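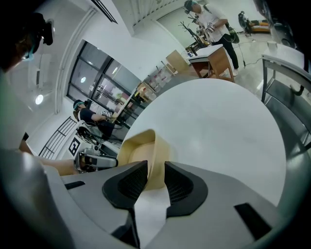
A white round tabletop.

The case for a dull size label

Édgar Alvarado
Thursday, July 22, 2021

Furniture is sold by its outside. The listing gives width, depth and height, a colour name and a weight for delivery. For a table there may be a line on how many people it seats. These figures describe the space the object takes up in a room, and they answer one question well: will it fit? They leave almost every other question a buyer might have unanswered, and I think the law should require a fuller set.

I spent most of January trying to match a table to chairs I already owned. The chairs have arms. The height of a chair arm from the floor can be measured with a tape in a few seconds. The figure needed from the table is the clear height under it, from the floor to the lowest part of whatever holds the top up. I looked at listings from three makers, Koron, Cuadros and Kestov. All of them gave the height of the upper surface. One gave the thickness of the top. None gave the clear height, though it is fixed at the drawing stage and must be known to whoever packs the legs.

It can be asked for, of course. I wrote to all three. Kestov replied with the height of the upper surface. Cuadros sent a care leaflet. Koron sent the right number after 8 days, by which time the table was out of stock.

My complaint is wider than tables. Consider what is left out of the description of a bookcase. The overall width is there, but the inner width of each bay usually is not, and the inner width is what decides whether a box file will go in sideways. The number of shelves is given, but seldom the spacing of the peg holes, so the buyer cannot tell which heights the shelves can be set at. The load is given per shelf, sometimes, with no word on whether it is a spread load or a load at the middle. A shelf that will carry a given weight spread along its length will sag a good deal more with the same weight in the centre. Without that word, the number is close to useless.

Or take a bed frame. The mattress size is stated. The depth of the recess that the mattress drops into is not, and neither is the height of the slats above the floor, so the finished sleeping height has to be guessed. For a person with a bad hip the sleeping height is the most important fact about the bed. It is a matter of adding two numbers, and one of them is withheld.

I say withheld, though I doubt that anyone means harm by it. The listing is filled in from a form, the form was drawn up by people who think about warehouses and vans, and the fields on it are the ones those people need. Outer size and weight decide what a delivery costs. Inner sizes cost the seller nothing when they are missing. The cost falls on the buyer, who orders, unpacks, finds that the thing does not suit and sends it back, or more often keeps it and puts up with it.

There are four objections that I hear whenever I raise this, and they are worth going through.

The first is that buyers do not read figures. Many do not. Many buyers do not read the list of contents on a jar of sauce either, and the list is printed all the same for the sake of those who must. A label does its work even when only a small share of people look at it, provided those people can act on what they find. Reviewers and advice lines can use it too. A housing office fitting out flats for older tenants could search by sleeping height, if there were anything to search.

The second is that showrooms make the matter unnecessary. A person can go and sit down. This was a fair answer when most towns had a furniture shop with its stock on the floor. Walldale, where I live, had two when I moved in and now has none. The nearest showroom that carries any of the three makers named above is 77 miles away, and it does not hold the full range. I do not think a day of travel is a reasonable price for one measurement.

The third is that it would cost too much. I find this hard to credit. Every number I am asking for exists already in the drawings, or could be read off a finished item with a steel rule. Suppose a maker has 100 lines on sale and each needs 40 minutes of work to measure, check and enter. That is under 70 hours, once, with a small amount to add as new lines come in. It would be a poor quarter's returns that did not cover it.

The fourth is the most serious. Figures can mislead, and more figures can mislead more. A stated load is a promise of a sort, and makers may fear being held to it. A clear height measured on a flat workshop floor will be slightly out on a carpet. I accept all this. The answer is to say how the measurement was taken and to give the tolerance with it. Anyone who has bought timber knows that a nominal size and a finished size differ, and the trade has lived with that for a very long time by writing down which is meant. Home furniture is made on machines that hold a size closely. The variation from one item to the next is generally small, and where it is large, in wicker or solid oak for instance, that too is something the buyer ought to be told.

So what should the label carry? I would keep it short. Outer sizes, as now. For anything a person sits at, the clear height and the clear width at knee level. For anything a person sits or lies on, the height of the surface when unloaded, with the method stated. For anything that holds things, the inner sizes of each space and the load, marked as spread or central. For anything that comes apart, the thread and length of every fixing.

That last item will seem out of place, and it is the one I would fight hardest for. A lost bolt is the commonest reason I know for a sound piece of furniture going to the tip after a house move. The bolt itself is nearly always an ordinary metric one that any ironmonger could sell over the counter. The owner does not know which, the bag it came in was thrown out with the box, and the leaflet calls it part F. If the listing said M6 by 50, the owner could replace it. Makers offer spare packs, and some offer them free, but the offer lasts as long as the line does, and lines are short. A printed thread size lasts as long as the paper – or, better, as long as a stamp on the underside of the piece.

Round tables deserve a paragraph of their own, as they are the worst described of the lot. A round top is sold by its diameter and a seat count. The seat count assumes a chair width that is never given. The edge length per person is easy to work out from the diameter, and the buyer who does so will often find that the claimed number of diners have less room each than the width of an ordinary armchair. Then there is the base. With a central column the knees are free, but the spread of the foot decides how far a person can lean on the rim before the other side lifts. With legs the reverse holds. The foot spread is on no listing that I have read. Two tables with the same diameter and the same claimed seating can behave quite differently in use, and their descriptions will match to the last word.

I would prefer a rule to a voluntary scheme. Under a voluntary scheme the careful makers publish and the others do not, and since the sites that sell furniture allow filtering only on fields that nearly everyone has filled in, the careful makers gain nothing from the effort. A field that is half empty will not be offered as a filter. This is a plain case of a measure that works once all are bound by it and barely works before.

Nor do I think the rule needs a new body to watch over it. Trading standards officers check weights and measures as it is. Checking a clear height calls for a tape, and the false entry is there on the page for anyone to copy down. A small fixed penalty per line, and a right for the buyer to return the item at the seller's cost where a stated size is out by more than the stated tolerance, would be enough to start with. The return right matters more. It moves the cost of a wrong number to the party who can correct it.

My own chairs are now at a table whose clear height I measured in its previous owner's kitchen, with the chair arm height written on the back of my hand. It clears by the width of a finger.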